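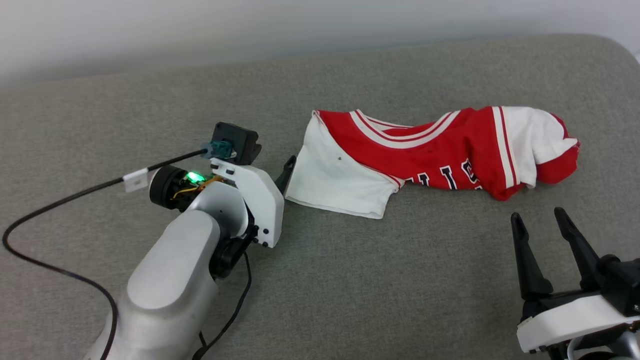
Flokura Upholstered Folding Surface, Light Gray

Padded work surface for folding and sorting garments. Cover: finely woven gray fabric with a speckled, linen-like texture. Edges and corners are rounded to prevent snagging on knits, mesh and jersey trim. The fabric face holds slippery sportswear in place better than a bare tabletop.

Place against a wall, rounded lip to the rear. Lay jerseys face down, smooth out the hem, then fold the sides to the center.

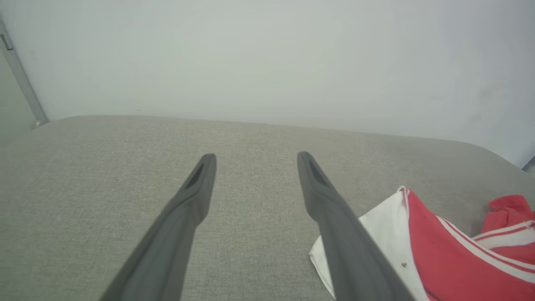

Abrasion rating: 3,000 cycles (Flakedex method B). Cover zips off. Machine wash cold, line dry. Spot clean smudges with a damp cloth; no bleach. Light gray shows marks sooner than the charcoal cover, sold separately.

Weight: 19 lb
Length: 94 in
Warranty: 2 years
Replacement covers: Ofori Textiles
Product questions: Damilola Oyewole, Parts Desk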